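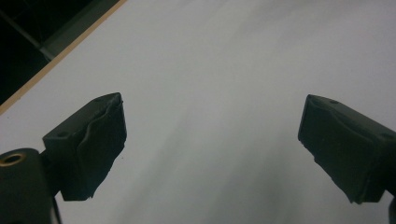

When do the finger coverings on the hand-held gripper get changed?
At the first torn edge or open seam, on both fingers together, even when the other one still looks fine.

October 2022

Ruddock bench, hand-held gripper no. 6. Notes on re-covering the fingers and resetting the opening. Writing it all down because the March entry only says "new pads fitted" and gives neither the glue nor the offset, and I had to work both out again.

Condition before starting: covering wrinkled on both fingers, edge frayed along the bottom of the left one, with a wavy seam across its front face. Crease along the inner face of the right. Both fingers still sitting square on their brackets when checked with the small engineer's square.

Job ticket was for poor repeatability at full close. Closed reading had wandered by 11 counts between the start and end of a session. I had put that down to the encoder and lost most of a morning on it. Swapped the encoder lead, then the encoder, no change. Put the original back. The closed reading depends on how far the covering squashes, and a wrinkled covering doesn't squash the same way twice. Should have started with the pads.

Stripping. Mark L and R on the back of each finger with the paint pen. Two screws per finger. Peel from the torn end. Most of the old sheet came off in strips, and what stayed behind was glue with a thin skin of rubber on it. Plastic scraper only. Somebody has been at the left finger with a blade at some stage and there is a groove in the plastic, shallow enough to leave. Wiped down with isopropyl twice and left to dry with the fan on.

Covering. Cut from the Prurnach sheet, the thinner of the two in the drawer. Cut oversize, glue, then trim after cure. Do not trim to size first, it creeps when clamped and you end up short on one edge. The two small holes on the top face need to be kept clear, so I ran a pin up through each from underneath before the glue went off. Wrap the join around to the back of the finger. The old ones had it across the front, where it takes all the rubbing.

Glue is the Brakeo contact adhesive, grey tin, both surfaces, wait until it no longer strings when touched. Clamped between two scraps of melamine with baking paper either side. Left overnight. The tin is down to the last centimetre and has started to skin over. New one ordered.

Refit. Threadlocker on the finger screws, the low strength one. Snug, then a quarter turn. The brackets are printed and will crush if you lean on them. Checked the threaded inserts while it was apart. All tight except one in the spare body, which spins freely. Bagged the spare and tagged it.

Resetting the opening. Run the Zuken script from the bench laptop, option for manual zero. Close by hand until the pads just hold a strip of printer paper, zero there. Then open to the stop and read. Got 149 at full open on the first go, which matches the card in the lid. Cycled it 100 times by trigger and read the closed position again at the finish. Drift was 1 count. Fine.

Noticed during cycling: trigger return is slow when the spring side faces down. Cleaned the slide with a dry brush, a fair bit of black rubber crumb came out. Better, though I would still call it lazy. Did not oil it. Oil gets onto the pads and the covering lifts within a fortnight, as happened on no. 2.

Bench board: wipe before putting a gripper down on it. The crumb ends up on the pads otherwise. The edge strip along the far side is fine to rest the body against, but keep the fingers off it.

To do
Copy the offset for no. 6 into the calibration sheet (still shows the March value).
Press a new insert into the spare body. Iron tip for that size is in the Ruddock drawer, second from the top.
Try one pair with the thicker Prurnach sheet and see whether the zero holds any longer. Needs longer screws, check stock before cutting anything.
Cut four blanks ahead so the next pair can be done without getting the sheet out.

Put no. 6 back on the rack with a green tag. Old coverings are in a zip bag in the parts tray until the thick sheet has been tried, then they can go in the bin.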